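Workroom inspection – sorting table and surrounding floor
Plandora site, ground floor
Checked by: Rozália Holub
Countersigned: Rostislav Bednárik
Date: March 28, 2021

1. Table surface
Clean, no standing liquid: OK
Edges and corners free of splits: OK
Level, no rocking under hand pressure: OK
Comment: Light scuffing on the white top. Cosmetic only. Do not use abrasive pads on it.

2. Tray and bin
Tray fully supported by the table: OK
Bin upright and against the table end: OK
Bin free of food waste: OK
Bin labeled on the outside: NOT DONE
Comment: The blue tray stays at the left end, the bin at the right. Label outstanding from the last round. Zdislava Čierny to print a new one, lettering legible from 2 meters.

3. Loose material
Foil and paper kept apart before disposal: SEE COMMENT
Sharp foil edges folded in: OK
Comment: Crumpled foil and a ball of tan paper were both out on the table during the check. Acceptable while sorting is under way. Both are to be cleared at the end of the shift.

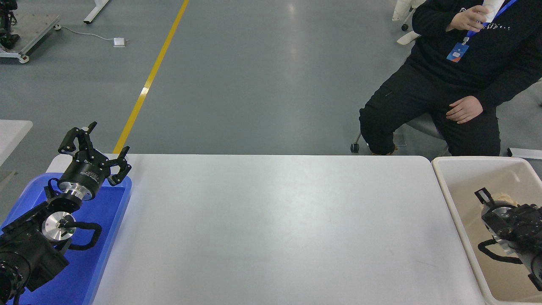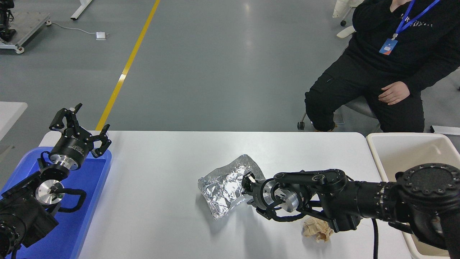

Photos: Clementina Louro / Plandora

4. Seating and floor
Casters turn freely, no thread or hair wound in: OK
Seat height lock holds: OK
Seated person clear of the table's working side: OK
Unused chairs pushed back: OK
Walkway of at least 700 mm behind the table: OK
Comment: Walkway measured with the stool at its usual position on the far side – it narrows if the stool is rolled back. Floor tape requested from Utden, order line 41.

5. Cables
Jackets undamaged along visible length: OK
No cable across the walkway: OK
Slack kept above floor level: RECHECK
Comment: One cable hangs over the front edge of the table. Clip it under the tabletop before the next inspection.

6. Clothing and badges
Closed shoes: OK
Lanyards of breakaway type: OK
Comment: Lanyards to be tucked in when leaning over the table. Drinks remain off the tabletop. Jozefína Šimko has reissued the room rules, item 9 revised.

Open items: bin label, cable clip, floor tape. Next full inspection in September.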